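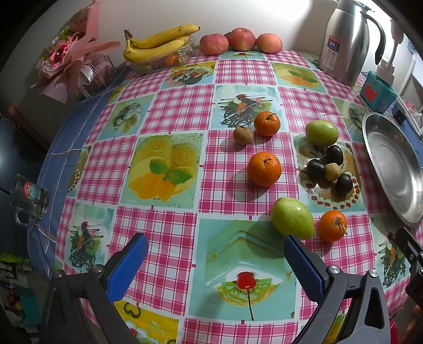 Keeping Fruit Alive Until You Eat It

Every household has a theory about fruit, usually inherited and usually wrong. Mine came from an aunt who put everything in the fridge, including bananas, and then complained for thirty years that bananas had gone downhill. What follows is what I do now, after a good deal of compost.

Sort before you store

Some fruit keeps ripening after it's picked and some has made up its mind. Bananas, pears, peaches, mangoes, avocados and guavas will soften on the counter. Citrus, grapes, cherries and strawberries won't get any sweeter, whatever the man at the market told you. Leave the first group out until they're ready. The second group can go straight in the fridge, though mandarins are fine on the table for several days and get eaten a lot faster there.

Guavas

Buy them pale green and firm if you aren't in a hurry. A ripe one gives a little under the thumb and you can smell it from the next room, a feature or a problem depending on who you live with. Once it's soft, refrigerate it and eat it within 2 days. The seeds are edible but hard, so go easy if you have expensive dental work. Overripe guavas make very good jam, and my neighbor Branwen Morgan will tell you so at length if you let her catch you by the mailboxes.

Mandarins

Heavy for their size is what you want. Loose skin is normal on some kinds, but if it feels puffy, like a coat on a hanger, the inside may be dry. Check the bottom of the bag before you pay — one moldy mandarin is a moldy bag by the weekend. Save the peels, dry them on a plate, and drop a strip into the teapot.

The paper bag trick

It works. Put the hard pear in a paper bag with a ripe banana, fold the top over, and look in once a day. Plastic traps the damp and grows fur. Avocados can go in the same bag, but then you really do have to look, as an avocado is ready for one afternoon and then holds it against you.

Washing

Wash fruit when you're about to eat it. I know it looks efficient to do the whole lot on shopping day. Berries washed on shopping day are soup by midweek. If you can't help yourself, dry them properly on a towel, and I mean dry, and keep them in a shallow box with the lid cracked.

Fruit flies

A small glass, an inch of cider vinegar, one drop of dish soap. Set it near the fruit and change it every couple of days. Wipe the table too, including the underside of the rim, where juice goes to retire. Vinyl tablecloths wipe down with warm water and a little soap; don't use anything gritty or the print will go before the stain does. Rinse out the recycling while you're at it.

When you've lost the race

Peel and chop whatever is going soft, freeze it flat on a tray, then bag it in 300 gram portions, enough for one crumble or two smoothies. Write the date on the bag. You'll think you'll remember what the beige one is, and you won't. Mine from November is either pear or potato, and I'm leaving it where it is until somebody wants soup or dessert badly enough to find out.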